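From: Vasiliu
To: lovon-users
Date: Thursday, August 31, 2023
Subject: Re: [lovon-users] grasp check says "held" when it shouldn't

> We moved to the new Lovon release and now the wrist-view grasp check
> passes nearly everything. It says "held" with the fingers closed on
> nothing. Before I start retraining, is there a setting I missed?
> Same cameras, same arms, default config.

Don't retrain yet! I lost most of a week to this one and the fix was a couple of lines in a config file.

The new release takes the crop for the grasp check from the planner's idea of where the fingertips are, and the old one used a fixed box at the bottom of the wrist view. Nice idea, but if your camera offset is even a little wrong the crop slides up off the fingers and you're asking the model about bare table.

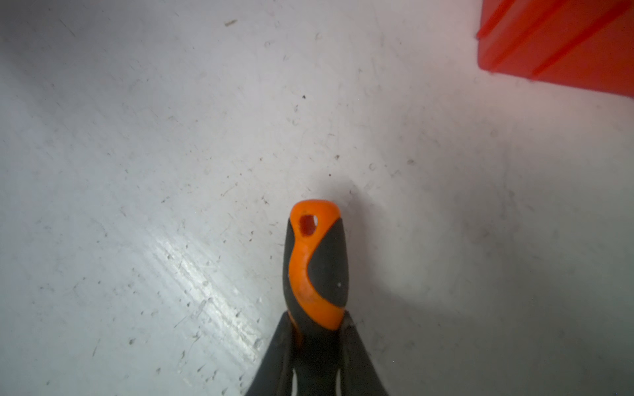 The grasp check only ever sees that crop, so the first thing I'd do is dump it to disk and look at it. There's a debug flag for it (save_crops, off by default — grep for it, the docs page is still empty). My crops were landing well above the fingertips, and on our table that's bad news. The surface is white and scratched all over, with a long streak of glare running across it, and the old threshold happily took glare for an edge. With a two-color handle like our orange and black one you also get a strong edge where the colors meet, so a good grasp scored high and a piece of shiny table scored nearly as high. No wonder it said yes to everything.

What I did was go back to the fixed box, redo the camera offset with the Astel calibration script, and then turn the new crop on again. The script wants 30 poses per arm. Don't skimp on the tilted ones like I did the first time (it converges, it prints a cheerful message, and the answer is junk).

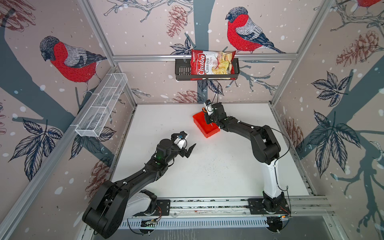 After that I raised the hold window from 2 checks to 8, so it has to agree with itself for a while before the planner gets told anything. It costs a bit of time on each pick and I can live with that. I also have a replay of 600 grasps that I run before every upgrade now, all through the Wendik player, and I can put the script up if you want it. The replay won't catch a bad offset by itself, so look at the crops too.

One thing I still haven't sorted out: the two arms share a single threshold in the config and I'd like one each. Has anyone patched that?

Vasiliu

Recent threads on this list
Planner ignores joint limits after reload
Astel calibration script fails with one arm
Wendik player: skipping to a timestamp
Lovon release notes, draft for comments
Separate config files for left and right arm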